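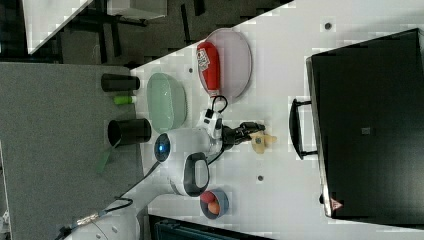

Kitchen items on the test table, arm holding a small beige item.

Can a single arm clear a kitchen table yet? What should I put in the spec?

Asked by Brayden Pelletier, Jun 22, 2024
Viewed 1676 times

I have to write a requirements page for a table-clearing job. Fixed arm, two-finger gripper, white table, ordinary kitchen stuff: plates, a bowl with fruit, a ketchup bottle, a colander, soft toys as stand-ins for food. The vendor we are talking to (Ardeleanu) quotes a pick success rate and nothing else. My manager reads that number as "it can clear a table." I don't think those are the same thing.

Specific questions:

1. Is pick success a usable acceptance figure for a household chore, or should I ask for task completion?
2. Which items in a normal kitchen set cause the most trouble?
3. Does the wrist camera remove the need for an overhead one?

We have no budget for a second arm.

3 answers

Liesbeth Cuypers
Accepted answer

Ask for task completion. Pick success is measured per grasp, and a chore is a chain of grasps. If each pick and place succeeds 9 times in 10 and you have seven items, the full table gets cleared a little under half the time. That assumes the failures are independent and that a failed item is not retried. With retries the number goes up and so does the cycle time, so put a time limit next to the completion figure.
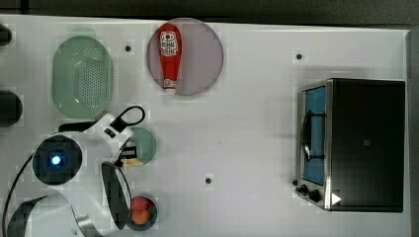

Item order matters too. A bottle lying on a plate has to come off before the plate moves, and a planner that ranks items by grasp confidence alone will sometimes go for the plate first. State in the spec whether stacked or nested items are in scope. I would include them. People do not leave a table with every object standing on its own patch of empty surface.

Fruit in a bowl is a similar case. Either the bowl travels with its contents or the contents come out first. Both are fine, but choose one, and write down what counts as a drop.

For heavy or bulky objects such as a toaster oven, mark them as fixed. The arm has to plan around them, and they limit the approach angles for anything placed close by.

On the cameras: keep the overhead view. A wrist camera is good for the last part of the approach and poor at telling you what is left on the table.

Mizanur Liyanage

Agree with the above on completion. Adding something on question 2, which was skipped.

Soft items are easy to hold and hard to place. Two fingers will close on nearly any part of a plush object, so the grasp gets logged as a success. Then the object hangs at whatever angle the fabric allows and lands in a different pose from the one planned. Loose parts are worse. With flaps or tags the vision may pick a point on the flap, and the body swings.

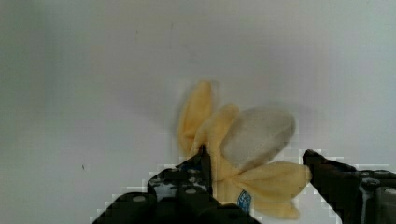

Banana plush between the fingers, wrist camera. The left one is touching it.

When one finger makes contact early, a light object gets pushed before the grip closes. Some controllers correct for this and some just close anyway. Ask Ardeleanu which one they do. We ran 1000 grasps on soft items at Cevadbridge last August and sorted them by first contact, and the one-sided ones made up most of our bad placements. I can't share the table.

Thin plates flat on the surface are the other problem. There is no gap under the rim for the lower finger.

Dwight Beaulieu

Short answer is no, not at a price that makes sense. A person does this in a minute. Get a tray.

Comments (2)

Brayden Pelletier: Thanks Liesbeth, I used the chain calculation and it got the point across. Will add a line on stacked items. Does anyone have a sensible time limit for seven items?

Liesbeth Cuypers: I would start at 10 minutes including retries and see who objects.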